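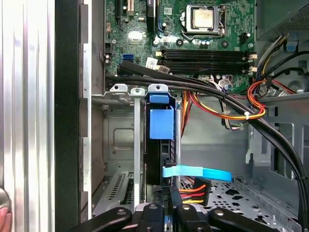 Old desktops: what we take out, what we leave in

2022-04-26
5 minute read

The spring round of donated computers is in, and a good part of the work on the benches this month has been stripping desktop towers down to the parts worth keeping. Several readers have asked what happens to a machine after they hand it over at the Cisness counter, so this item goes through it in the order we do the work.

Every tower gets a job sheet before the side panel comes off. We write down the make, any asset sticker, and whether it came from a household or an office. Office machines usually come in batches, and the large batch this time was from Ogunleye, who were clearing out a floor. They had sat in a store room since December and there was a fair bit of dust in the fans. We blow that out in the yard. Please don't use a vacuum cleaner on the inside of a computer at home, and if you must clean a fan, hold the blades still while you do it.

With the panel off, the memory comes out first. You press the latches at the ends of the slots and the module lifts. Modules go into anti-static bags, sorted by type, and the bags go in the shallow drawer. We don't mix sizes in a bag any more. It caused a lot of wasted time last year when people were fitting pairs.

After the memory we look at the processor. If the board is a decent one we leave the processor in its socket, where the pins and contacts are safest. If the board is going for scrap we lift the lever, take the processor out by its edges and wipe off the old paste with a cloth and a little isopropyl alcohol. The old paste goes hard and should never be reused. A new tube costs very little and does plenty of machines.

Power leads are where people go wrong. The large plug on the main board has a clip on one side and will not come free until the clip is pressed. Pulling on the wires only loosens them in the plug. We also cut fewer cable ties than we used to. If a bundle is tidy and out of the way, leave it tied. The power supply itself is never opened here, whatever state it is in. It either tests well on the bench tester and is kept, or it goes into the metal cage for the recycler.

The drives take the most care. On many office towers they sit in plastic caddies, often blue, that squeeze at the side and slide out without a screwdriver. On others there are four screws, and the screws are a different thread from the rest of the case, so keep them with the drive. 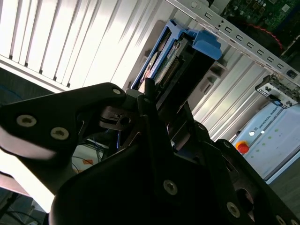 Vaughan Paewai wrote in to ask why we bother with drives at all when they could go straight to the shredder, and said he would sooner keep his own in a drawer at home than trust anyone with it. That is a perfectly good choice. If you want to keep your drive, say so at the counter and we will take it out while you wait, or you can remove it before you come. We still want the rest of the machine.

For those left with us, each drive is given a number that matches the job sheet, wiped, and then tested. Wiping a large one can run overnight. A drive that fails the wipe is drilled and sent for shredding, and the number is crossed through on the sheet. We have 203 numbered drives in the book so far this year. Of those, 48 failed and were destroyed. The rest went into rebuilt machines or on to the shelf.

Caddies are kept too. They look like rubbish and used to be thrown out, but a case without its caddy is a nuisance, and the drive ends up held in with tape. Put them in the tub marked Tumelus, after the old label on it. The same goes for side panels, which should be stacked upright with the matching case and never left on the floor by the door.

Once the useful parts are out we decide about the case. A sound tower with a working board and supply is rebuilt with whatever memory and drive suit it. A bent one, or one with a dead board, is stripped to the metal. 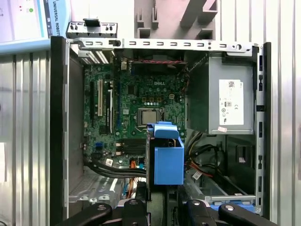 Keep the whole thing together for as long as you can, was the advice from Yiran Ren, because a board from one of the big makers may not fit another case and the power plug may be their own pattern too. We have been caught by this more than once. A board taken out of its case in a hurry is often a board with no home, and there is a shelf of them at the back to prove it. From now on, branded towers stay in one piece until the board has been tested.

Rebuilt machines will be listed on the Clilo page as they are finished. They come with a mains lead but no screen. We are short of mice and of the small black screws, and would be glad of either. Monitors we can't take until the back room has been cleared.

We use cookies to see which newsletter items are read. By continuing you accept this. Manage your settings or unsubscribe from the newsletter at any time.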